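Gripper Shopping on a Small Budget: A Photo Gallery
January 20, 2025

If you've been following along, you know I've spent most of the winter trying to figure out what to buy for our hand-held gripper setup and what to leave in the cart. I only have one picture for you so far, so I've made up for it with a lot of talk about money (sorry, it's a shopping post, there's going to be math).

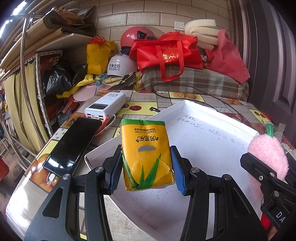

Tissue pack between the blue pads, second gripper on plush duty at the right.

I'm a big fan of these ribbed pads. Look at how one sits on each side of the pack and you'll see why I keep putting pads at the top of my list. The wrapper is thin and wrinkly, the kind of thing I want in the test pile, and so is the fluffy pink plush over on the right. Between a crinkly pack and a fuzzy toy you get two very different surfaces to plan for, and I'd budget for both before spending a dime on anything fancy.

We use the grippers in pairs, so everything on the list gets doubled. I forgot that in my first draft of the budget back in December and felt pretty rich for a whole evening! Then I fixed the spreadsheet and the total came out to $2,591, before shipping, with spare pads and pins included. I had a much smaller number in my head. I looked at it for a while, closed the laptop, made some soup, and opened it again. Same number.

So I started asking for quotes. Salminen came back first with a nice clear sheet, every part on its own line, and they'll sell pins and pads separately. Enen was cheaper on the gripper itself but only does pads as a full kit with the arms, so when a pad wears out you're buying metal you already own. Dudness wanted a phone call before they'd give me a price on anything (I haven't called, I'm working up to it). Right now I'm leaning Salminen for the hardware, and I may still get one Enen kit to compare if there's room.

Power is the other line I'd lowballed. The big white power bank by the phone has a 120W marking and a whole row of USB ports, and I'd tell anyone pricing a tabletop setup to write down power banks, plugs and cables as real items with real prices. I had them all lumped under "misc" and misc got out of hand fast. I now keep a separate cable budget of $100 and I've spent nearly all of it. Buy the longer cable. You'll want it to run around the back of the table and stay out of your way, and the short ones are never quite long enough for that.

Then there's the fun column, the free stuff! The shallow white tray is plain cardboard, and I've got no plans to replace it with a molded one. I priced molded trays and they were silly money. Same with the tablecloth. I love a busy print under the work, cherries and oranges and polka dots, and I'm not paying lab-supply prices for a gray mat. Test items are cheap too: tissue packs, plush keychains, whatever is in the drawer. Keep a small line for them anyway, they do add up, and you'll want a second pack of the crinkly ones.

Where I've landed for this round:

Two grippers, two sets of spare pads, a bag of pins
A second power bank, same size or bigger
Small parts bins
Flulomel, the scheduling and inventory app, monthly plan only (I'm not signing up for a year until I know I'll open it)

Still undecided on a hard case. The nice ones cost more than I want to spend, and the cheap ones have foam that I'd end up cutting myself. If you have one you like that fits a pair of grippers with the arms open, leave me a comment with the inside measurements, please, because the listings only ever give the outside.

I'll add more pictures to this page as the orders come in.

We use cookies to improve your experience on this site. By continuing to browse you agree to our use of cookies. Accept | Manage preferences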